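Chapter 8
Picking Flat Parts from a Tabletop

8.1 Scope of the chapter

The arm assembled in Chapters 3 through 7 can now reach any point on the bench and close its gripper on command. It has so far handled only blocks, which stand well above the surface and present two parallel faces to the fingers. Flat parts are harder. A bar a few millimeters thick gives the fingertips very little to hold, and a small error in height either drives the tips into the table or closes them over the top of the part.

The chapter covers the handling of flat linkage bars with a two-finger parallel gripper and a wrist camera. The bars are the ones used in the walking mechanism of Chapter 13. Any rigid flat bar with rounded ends and a hole near each end will serve. The reader should have completed the Rernurix controller setup and should be able to jog the arm in tool coordinates.

8.2 Preparing the work surface

Use a plain, light, matte surface. Glossy tops reflect the ring light and produce false edges in the camera image. In the Sterham shared workshop, where the procedures in this book were tested, a painted board was clamped over the regular bench top and leveled with paper shims. Measure the height of the board at its four corners and at the center. If the readings differ by more than 3 mm, correct the board before going on; software compensation is treated in Section 8.7 and is meant for smaller errors.

Scatter the bars by hand. Do not arrange them. A neat row hides the problems that this chapter is meant to solve.

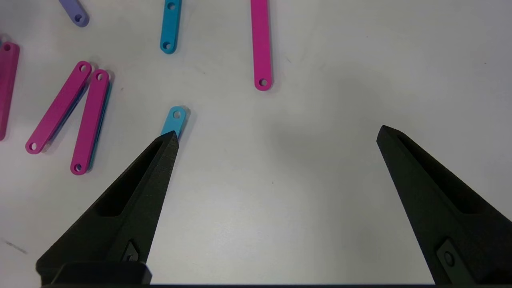

Two conditions need separate treatment. The first is the single bar lying flat with clear space on both sides. Its long axis is found from the line between the two hole centers, and the gripper is turned so that the fingers close across the width. If one end lies outside the camera view, only one hole can be located and the axis must be taken from the straight edges instead, or the wrist moved until both holes can be seen.

The second is the stacked pair, in which one bar covers most of another. The lower bar may show only as a thin strip of a different color along one side. A detector that relies on outline alone will merge the two and report a single part that is too wide. Segment by color first, then by outline. Where both bars are the same color, the shadow along the edge is a weak but usable sign that the upper bar sits higher than expected.

8.3 Fingertip geometry

Narrow tips enter small gaps but apply force over a short length, and the bar can pivot about the contact point during lifting. Grip near the midpoint between the holes to keep this turning moment low. The Brilus tip pattern in Appendix C may be printed at full scale. Falcão tips have a deeper pad and need the offset in the tool table changed before first use.

Before powering the gripper, jog the open fingers down by hand control until a sheet of paper drags lightly under each tip. Record both heights. If they are unequal, loosen the finger mounts, reseat them, and repeat the check.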